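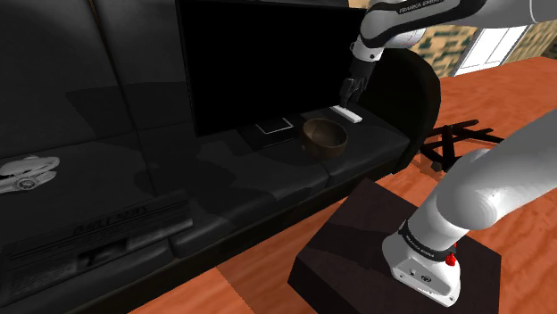

Kiss 2300 Kombi, Bj. 1967: Bremspedal wird nach 10 km hart, Vorderräder schleifen

Forum: Technik / Fahrwerk und Bremsen

altblech_ostalb
25.6.19
Hallo zusammen,
Fahrzeug ist ein Kiss 2300 Kombi, Trommeln hinten, Scheiben vorn, Einkreisanlage, Bremskraftverstärker Savent, einfache Membran. Der Wagen stand bis September letzten Jahres in einer Halle und hat seitdem neu bekommen: Hauptbremszylinder (Nachfertigung), drei Bremsschläuche, alle Leitungen in Kunifer, Radbremszylinder hinten. Die Sättel vorn habe ich selbst überholt, Kolben waren gut, nur Dichtringe und Staubmanschetten ersetzt.

Fehlerbild: Kalt ist alles unauffällig. Nach 10 km Landstraße wird der Pedalweg kürzer und das Pedal hart. Kurz darauf schleifen beide Vorderräder, links nicht stärker als rechts. Steht der Wagen eine halbe Stunde, ist alles wieder frei. Hinten gemessen mit Infrarotthermometer: unauffällig. Vorn Scheibe links 217 °C, rechts fast gleich, und das ohne nennenswerte Bremsung.

Bevor ich die Sättel nochmal zerlege: Hat jemand das schon gehabt?

Trommelwart
Wenn beide Seiten gleichmäßig schleifen, sind es selten die Sättel. Entlüfterschraube vorn links öffnen, solange die Bremse fest ist. Kommt Flüssigkeit unter Druck und das Rad ist danach frei, steht Restdruck im System. Dann Ausgleichsbohrung im Hauptbremszylinder prüfen.

V. Lindqvist
Zustimmung zum Entlüftertest. Zusätzlich: Entlüfter wieder schließen, dann die beiden Muttern des Hauptbremszylinders am Verstärker zwei Umdrehungen lösen. Diesen Test aber vor dem Öffnen des Entlüfters machen, sonst ist der Druck schon weg. Werden die Räder beim Lösen der Muttern frei, drückt die Stößelstange des Verstärkers den Kolben dauerhaft über die Ausgleichsbohrung. Bei Nachfertigungen ist die Kolbenmulde gern weniger tief als beim Original.

Gruß
Verna

hydraulix
Ich würde zuerst die Schläuche ausschließen. Aufgequollene Innenlage, wirkt wie ein Rückschlagventil. Klassiker.

Trommelwart
Die Schläuche sind neu, steht im ersten Beitrag. Und zwei Schläuche gleichzeitig, mit gleicher Temperatur links und rechts?

hydraulix
Neu heißt gar nichts. Ich hatte neue Schläuche aus einer Charge, die nach vier Monaten zu waren. Herstelldatum auf der Hülse kontrollieren.

altblech_ostalb
Schläuche sind laut Aufdruck zwei Jahre alt. Beim Entlüften lief es an beiden Sätteln ohne Widerstand durch, allerdings kalt.
Stößelstange habe ich nicht gemessen. Der Verstärker ist das Originalteil und wurde nicht geöffnet. Der alte Zylinder passte dazu, deshalb bin ich davon ausgegangen, dass der neue auch passt.

V. Lindqvist
Genau das prüfen. Messung am demontierten Zylinder: Tiefenmaß vom Flansch bis zum Grund der Kolbenmulde, dann Überstand der Stößelstange ab Flanschfläche des Verstärkers. Dichtung zwischen den Flanschen mitrechnen, falls vorhanden. Bei laufendem Motor steht die Stange je nach Verstärker minimal anders, also einmal mit und einmal ohne Unterdruck messen. Es muss in beiden Fällen Luft bleiben. Das Sollmaß steht im Werkstatthandbuch, Gruppe Bremse, ich habe die Ausgabe für den 2300 nicht hier.

Szalai_L
Zum Sollmaß: Im Handbuch gibt es zwei Werte. Bis Fahrgestellnummer mit Endziffern 3.000 ist die kurze Stößelstange verbaut, danach die lange mit Einstellschraube. Die Nachfertigungen, die unter der Bezeichnung Dritville verkauft werden, sind nach dem frühen Zylinder kopiert. Kombiniert man sie mit der langen Stange, ist das Spiel negativ oder null. Kalt reicht es gerade noch, warm nicht mehr.
Lajos

hydraulix
Ein Zylinder, der kalt funktioniert und warm nicht, nur wegen Wärmeausdehnung der Stange? Das sind Hundertstel. Halte ich für weit hergeholt.

Szalai_L
Die Ausdehnung der Stange ist nicht der Punkt. Die Manschette quillt etwas, und die Flüssigkeit dehnt sich bei Erwärmung aus. Wenn die Ausgleichsbohrung nur noch teilweise offen ist, kann das Volumen nicht zurück in den Behälter. Der Druck steigt, die Beläge liegen an, die Sättel werden heiß, die Flüssigkeit dehnt sich weiter aus. Hinten merkt man es später, dort muss der Druck erst gegen die Rückzugfedern der Backen arbeiten.

hydraulix
Die Hinterachse hätte ich trotzdem wenigstens handwarm erwartet. Aber gut, soll er messen.

Vierganghans
Einfacher Zwischenschritt: Leerweg am Pedal. Bei meinem Altthorpe war der Bremslichtschalter zu weit eingedreht und hat das Pedal vorgespannt. Gleiches Bild, Kosten null.

altblech_ostalb
Danke, der Bremslichtschalter sitzt beim Kiss hydraulisch im Verteilerstück, das scheidet aus. Leerweg am Pedal ist vorhanden, wenn auch knapp. FIN liegt über 3.000, also müsste die lange Stange drin sein.

Ich habe eben die Probefahrt gemacht und in der Reihenfolge von Verna getestet. Räder fest, Muttern am Hauptbremszylinder gelöst: beide Räder sofort frei. Zylinder dann abgenommen. Stange ist die lange mit Einstellschraube. Überstand ohne Unterdruck 0,4 mm größer als die Tiefe der Mulde. Eine Dichtung war nicht verbaut.

Trommelwart
Damit ist es klar. Einstellschraube lösen und kürzen, Gewinde mit Schraubensicherung mittelfest sichern. Nicht mit Distanzscheiben unter dem Flansch arbeiten, das sieht man leider öfter.

Vierganghans
Was spricht gegen eine Distanzscheibe? Plan geschliffen und in passender Stärke hält das seit Jahren bei mir.

Trommelwart
Kürzere Gewindelänge an den Stehbolzen und eine zusätzliche Dichtfläche am Verstärker. Wenn eine Einstellschraube vorhanden ist, gibt es keinen Grund dafür.

Vierganghans
Bei der frühen Stange gibt es keine Schraube, dann bleibt einem kaum etwas anderes.

Szalai_L
Bei der frühen Stange passt der Zylinder ja auch ohne Scheibe. Zurück zum Thema: Vor dem Einstellen prüfen, ob der Verstärker in Ruhestellung vollständig zurückgeht. Beim Savent klemmt nach langer Standzeit manchmal der Ventilkörper in der Führung. Dann stellt man auf einen falschen Nullpunkt ein. Mehrmals treten, Motor aus, Stange messen, wiederholen. Die Werte dürfen nicht streuen.

altblech_ostalb
Fünfmal gemessen, keine Streuung, die über die Ablesegenauigkeit hinausgeht. Stange auf das Handbuchmaß für die späte Ausführung eingestellt, dann aber nochmal gegen die tatsächliche Mulde gerechnet und auf 0,5 mm Spiel gegangen. Zylinder montiert, entlüftet. Pedalweg ist etwas länger als vorher, Druckpunkt sauber.

Probefahrt erst morgen, die Straße zum Berg ist heute gesperrt.

hydraulix
Bitte Temperaturen vorn und hinten nachreichen. Und die Beläge anschauen, die waren lange genug heiß. Verglaste Oberfläche bringt dir sonst das nächste Problem.

altblech_ostalb
Rückmeldung: 40 km gefahren, davon ein längeres Gefälle. Vorderräder lassen sich danach von Hand drehen, leichtes Streifen wie üblich. Scheiben links 74 °C, rechts 71 °C. Trommeln 48 und 50 °C. Die Beläge vorn waren tatsächlich verglast, habe einen neuen Satz bestellt. Die Dichtringe in den Sätteln tausche ich bei der Gelegenheit gleich mit und die Flüssigkeit kommt auch neu.

V. Lindqvist
Staubmanschetten bitte mit ansehen, die sind bei der Temperatur oft innen am Kolben hart geworden.

Zündkerze_88
Ich hänge mich mal dran: Limousine, gleicher Verstärker, schleift aber nur vorn rechts. Auch die Stange?

Trommelwart
Nein. Einseitig ist Sattel oder Schlauch. Bitte eigenes Thema aufmachen.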